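1/ Went to the end-of-year open evening for the robotics module my nephew is on. I've been rude about this sort of thing on here before, so it seemed fair to go and be rude in person.

2/ The task, as set back in May: get a robot arm to pick things out of a toy sink and put them somewhere else. That is the whole brief. Eight weeks, teams of four, one arm between everyone on a booking sheet.

3/ The poster on the door said "Towards the autonomous kitchen". I have a kitchen. We are not towards it.

4/ To be fair to the students, they didn't write the poster. Youssra Abdelaziz, who speaks for one of the teams, winced when I read it out to her. She said their own title had been "Picking up a cup" and somebody changed it.

5/ Her team logged 1118 attempts. 439 of those counted as a success. I asked what success meant and got a straight answer: object leaves the basin and doesn't get dropped on the way. It doesn't have to go anywhere useful. It doesn't have to be clean, obviously.

6/ So that's a bit under 40 per cent, on a handful of objects the arm had met hundreds of times, in a sink that is clamped down so it can't shift. 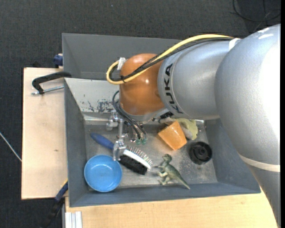 7/ I asked Wael Ouali, who teaches it, what happens if you swap the sink for mine. He said "it would do badly" and then, after a pause, "it would do very badly". I liked him a lot more after that.

8/ The cloth is what ruins everyone's numbers. Cups have a shape. A cloth has a different shape each time you let go of it. One team, Bratu (they all had to pick a name), quietly left it out of their results table and got pulled up on it in questions. Good.

9/ Team Marach had the best score of the night and I'd take it with a pinch of salt. They put every object back in nearly the same spot before each run. It's in their write-up, page 42, in a footnote. Who puts that on page 42?

10/ Also - and I did ask - there's no washing. Not in the brief, not in next year's brief. The brush is there to be picked up. I don't mind that, it's a hard enough problem as it is, but then don't say "kitchen" on the door.

11/ What I will give them: the marking was decent. You got more for explaining a failed run than for showing a good one. Youssra's lot had a whole section on runs where the gripper closed on nothing and the software cheerfully wrote down a success. They found 500 log entries they had to go back and check by hand. That's proper work and it was the dullest slide of the night.

12/ Someone behind me asked when he could buy one. Wael said he couldn't answer that, and the man looked quite put out.

13/ Nephew's team came third out of five. He says the arm is "fine" and the booking sheet was the real enemy. They kept losing slots to Marach, who may be getting a theme in this thread.

14/ Would I let him do the follow-on module? Yes, probably. He can now read a success rate and ask what was left out of it, and he couldn't in the spring. I'd still take the poster down.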